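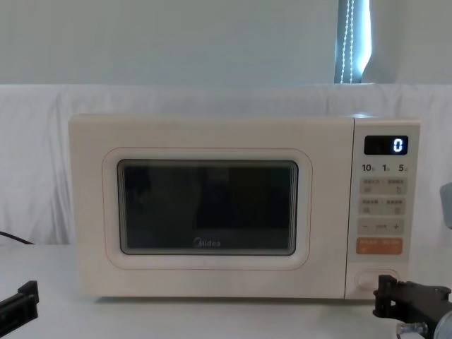
Prurnville women's side: are we buying the promotion talk?

ezamudio
Posted Sep 22, 2026

Read the club's update this morning and I don't get the excitement. We beat a Hodus team that had its backup keeper in goal and two teenagers at center back. Fine, three points. Now the update says we're "firmly in the promotion picture" after 5 games. Last season we were second in April and finished sixth.

touchline_sobia
Sixth because Jafri did her hamstring and there was no other striker on the books. She's fit now. Did you even watch the second half? Hodus couldn't get out.

ezamudio
I watched it. They couldn't get out and we still scored once, from a corner, off somebody's shoulder.

Ghauri_S
A goal off a shoulder counts the same. But I'm with Ezequiel on the squad. Take Nighat Jafri out and who scores? Awan is a winger who hates her left foot. The new kid from Rutatetti looks quick and that's all I've got on her so far.

(and before anyone asks, Sobia on here is not THAT Awan)

touchline_sobia
I wish. My left foot is worse.

danbaj
What bugs me is the crowd number. They announced 460. I was in the main stand, and it seats 200, and I had a whole row to put my coat on. The far side was a few families and a dog. Where was everybody else?

Ghauri_S
They count season tickets whether you turn up or not. Every club does it.

danbaj
Then say tickets sold. Don't tell me the plan is 1000 a game by spring when you can't fill the good seats on a dry afternoon.

touchline_sobia
You two would complain about winning the cup. Kickoff got moved twice, half the people I know had the old time. That's on the league.

ezamudio
The club could have emailed people. I found out from the bus driver.

touchline_sobia
ok that one I'll give you

Ghauri_S
Anyone going to the Fu game? Away end is uncovered and they pressed us to death last year. If we get a point there I'll start listening.

ezamudio
Going. A draw won't change my mind, though. Play two up front, keep the ball for ten minutes in a row, then we can talk.

danbaj
I can take three in the car if people chip in for gas. Leaving from the ground at noon.

touchline_sobia
Me please. I'll sit in the back if Ezequiel's coming.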